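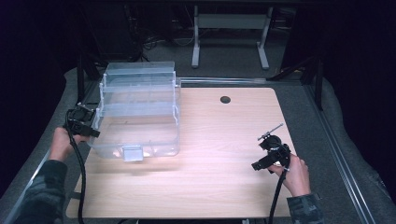 Slide 2: What the cell is, on paper

Say this quickly. One table, one rail frame, a pair of hand-held grippers on cables, a clear plastic box with tiers and a latch. The Foley proposal called it low maintenance. I have the Mitstead log, and I'd like to know what they were comparing it to.

The log has 343 entries. 40 are marked "finger, cleaned." No one wrote down what came off the finger. Pause here and let the integrators look at their shoes.

Slide 3: Fingers

The Eltis checklist says inspect the pads every 700 cycles. I don't trust the number. It came over from an older cell that handled cardboard. Scuffs tell you the pad has been used, and that's all they tell you. Run a thumbnail over the face, close the jaws on a strip of paper, pull. If the paper slides on one side, swap both pads.

Look for stray wire while you're down there. Look for chips at the tips. Check the screws with a driver, never by eye.

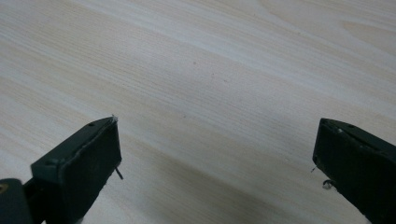

Can we just recalibrate when the grip starts to drift?

You can, and it will hide the problem until the next shift. Fix the pads and the screws first, then calibrate. Trolier's software will happily zero itself on a loose finger and report a pass.

Slide 4: Cables

Vendor life claim is 2,270 hours of flexing. Ask on which bend radius. I asked in April and am still waiting. Until I hear back, we check where the cable goes over the table edge every Tuesday and mark the jacket with tape.
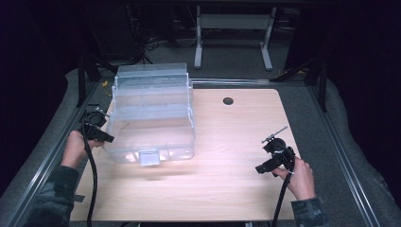 Page 4

Slide 5: What I would change

Longer cable slack on both sides. A spare pair of fingers kept at the cell. A log form with a box for what was found, separate from what was done. Skip the dashboard slide unless someone asks for it.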